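4. Evaluation of the Mosetti simulation kit

4.1 Scope of the evaluation

The Mosetti kit is sold as a desktop package for teaching and testing pick-and-place routines without access to a physical arm. It consists of a simulator, a library of rooms and worktops, a set of gripper models and a tool for recording the operator's commands together with the view from a wrist-mounted camera. The version assessed in this section was the one supplied to our group in February under a standard educational licence. No changes were made to the software beyond those described in the supplier's handbook.

Our interest was limited to two matters: whether the recordings were complete enough to be used in later training work, and whether operators with little experience could produce them at a reasonable pace. Questions of price and technical support are dealt with in Section 6.

4.2 Procedure

Operators were drawn from the Flornley and Jasińska teaching groups. Each received the same printed instructions and a short practice period, after which no further help was given. The task was to pick up a flat or block-shaped item from a coloured worktop and set it down at a second marked position. Starting positions were changed between attempts by the kit's own shuffling routine, with the random seed stored alongside each recording.

A total of 1,259 attempts were recorded. Of these, 786 were accepted for analysis. An attempt was set aside if the operator abandoned it, if the command log and the camera stream differed in length, or if the item left the worktop at any point. The rules for acceptance were drawn up by Dagmar Rusnák before recording began and were not altered afterwards.

4.3 Completeness of the recordings

In the accepted attempts, command logs and camera streams could be matched without manual correction. The kit writes both to a single file, and this proved convenient when recordings were moved between machines. Files from the set-aside attempts were also readable in most cases - a point in the kit's favour, as the Bosska package used in our earlier work discarded any attempt that had not ended normally.

4.4 Camera view

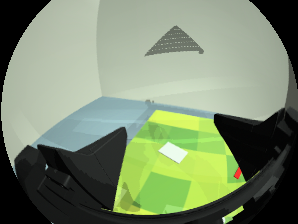
Figure 3. Simulated wrist camera view with the gripper over the green worktop.

The wide-angle setting was used throughout, as it is the default in the Mosetti kit and the one most likely to be met by new users. It keeps both fingers in view during the approach, but at some cost. The corners of the image carry no information, and straight edges in the room are bent, as may be seen where the two walls meet in Figure 3. Of greater concern is the loss of sight close to the gripper. The white piece lies clear between the fingers and can be judged easily, whereas the upper end of the red block is hidden by the right finger. Operators working from this view alone must move the arm to learn how far such an item extends. A second, fixed camera can be switched on in the kit's settings, and we recommend that it be used wherever items are placed close together.

The surface rendering is plain, with little texture on the walls. This did not appear to trouble operators, though it may limit the value of the recordings for models intended to work in furnished rooms. Recordings made with the kit's more detailed room library were not part of the present evaluation.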